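Karnbridge Arm Cell: Set-Up Guide
Section 2. Planning and Budget (read before you buy anything)

Posted in September by the Urer bench team
Search this manual... Go
All sections

The arm is the part everyone prices first. It is also the part least likely to ruin your year. Work through these steps with a pencil.

1. Write down the job in one sentence. If the sentence contains "and also," you are budgeting for two cells.

2. Measure the flattest, widest thing you expect the gripper to deal with. Large prints and other sheet goods need more table than you think. Leave 30 cm clear on every side.

3. Choose fingers. The Clenda kit ships with one pair. Order a second pair now, while you still have a budget code.

CAUTION: Fingers are consumables. They scuff. Purchasing departments tend to file them under "equipment" and expect them to last until retirement, possibly yours.

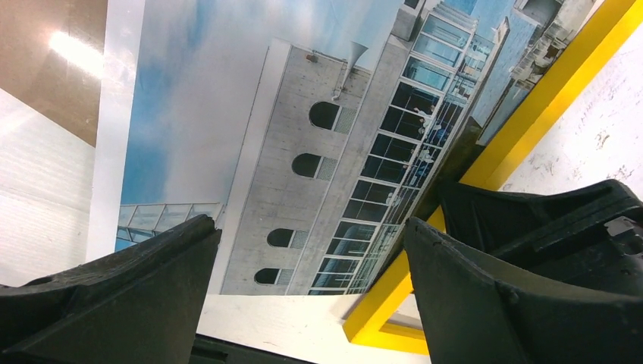

4. Price the wrist camera separately. The quote that says "vision ready" means there is a hole for the cable. The Kuruc mount adds $193, and the screws come in another bag with another part number.

5. Plan the lighting before the camera arrives. Shiny surfaces throw glare straight back at the lens, and a $55 diffuser is cheaper than a month of arguing about software.

NOTE: Borrowing a desk lamp is a fine way to test this step. Return the lamp.

6. Set aside 100 hours of staff time for the first job. Vendors will suggest fewer. Vendors go home at five.

7. Add up steps 2 through 6 and compare the total with the price of the arm. Sit down for this one.

If the total is over budget, cut reach before you cut spare parts. A shorter arm can be worked around by moving the table. Go to Section 3 once the purchase order is signed.

Last updated: September, 4:30 p.m.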